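Visita a la célula de dos brazos de Bosport

En febrero, a primera hora de la tarde, pude ver en Bosport la célula de manipulación con cuchara. Nos atendió Encarnación Segura, que lleva el mantenimiento de los dos brazos. La visita se centró en la puesta a punto: dedos, soportes, cables y cámaras. De los algoritmos se habló poco.

El puesto es sencillo: una mesa de color verde azulado y un brazo a cada lado. La tarea consiste en trasladar un cubo amarillo pequeño con una cuchara de plástico rojo. La vajilla, blanca, contrasta bien con el fondo, aunque los esmaltes devuelven reflejos que hay que tener en cuenta al fijar la exposición.

El mantenimiento empieza por los dedos. Son negros, mates, y sujetan el mango por ambos lados. Segura revisa la superficie de contacto cada 20 horas de trabajo: limpia el polvo, busca desgaste en el borde superior y repite el cierre con la cuchara vertical. La cámara de muñeca sirve de comprobación, porque un mango torcido se aprecia enseguida contra el borde circular del plato.
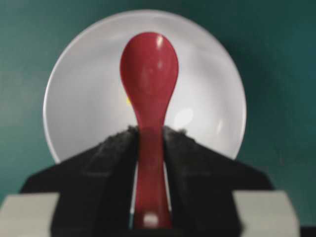
Uyên Đào objetó que la vertical no basta, que un mango tan estrecho puede girar entre los dedos en cuanto la cuchara se pone horizontal y lleva carga. Segura lo admitió. Por eso la revisión incluye una segunda prueba: cuchara tumbada, cubo dentro y 15 segundos de espera. Si la pala se inclina, se cambia el recubrimiento de los dos dedos a la vez, nunca el de uno solo.

Después viene la estructura. El brazo es de piezas negras angulosas, con huecos triangulares, y lleva soportes blancos atornillados. Se comprueban 4 tornillos por soporte, siempre con el brazo sin tensión. El cable negro hace un bucle amplio sobre las articulaciones; acortarlo dejaría la mesa más despejada - y cargaría el conector en cada giro. Taltby, el proveedor de los cables, recomienda mantener el radio actual.

La última comprobación es la posición de descarga, con la cuchara sobre el cuenco y el otro brazo apartado, sin pieza en la pinza. 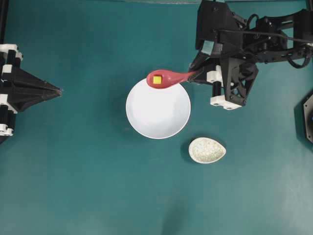 Según Đào, convendría repetir esa posición entrando desde el lado contrario, ya que la holgura de las articulaciones no se nota si siempre se llega por el mismo. En Bosport todavía no lo hacen. El registro de averías se lleva en Prenduser, con una entrada por brazo y otra por juego de dedos, y la prueba en sentido inverso quedó anotada como pendiente.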